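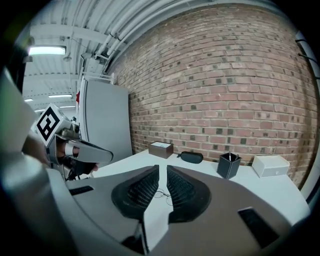 Black finger pads over the tabletop, cable behind.

12th August

Up before six to get the fence done before the heat. The bottom rail on the side toward the alley had gone soft at both ends, so I cut it out and put in the length I bought in January and never used. It was an inch too long. I cut it twice and it fits now, with a gap on the left that I filled with a scrap.

Drove to Jardine after breakfast for screws and paint. The paint I wanted was 30 dollars a can, so I got the store's own gray. The clerk said it covers the same. I'll find out. They have moved the screws to the back by the garden hoses and it took me a while to find the right size.

On the way home I stopped to look at the mower in the window at Mekport. It is 899 now, with the bag included. Ours still starts on the third or fourth pull, so I left it.

Lunch was cold chicken and the last of the beans. The thermometer on the porch read 96 at two o'clock and I gave up on the fence until evening. Slept on the couch with the fan on. Woke up with a stiff neck.

Went back out at seven and got the first coat on as far as the gate. The gray looks darker on the boards than on the lid. The two old pickets by the post soaked it up and will need another coat, maybe two. Mosquitoes were bad by then.

Paid the water bill, 210 dollars, which has to be the hose. I am going to water every other day from now on and let the back grass go brown.

Still need to buy a hinge for the gate and call about the gutters. Tomatoes are splitting. Picked what was ripe and put them on the sill.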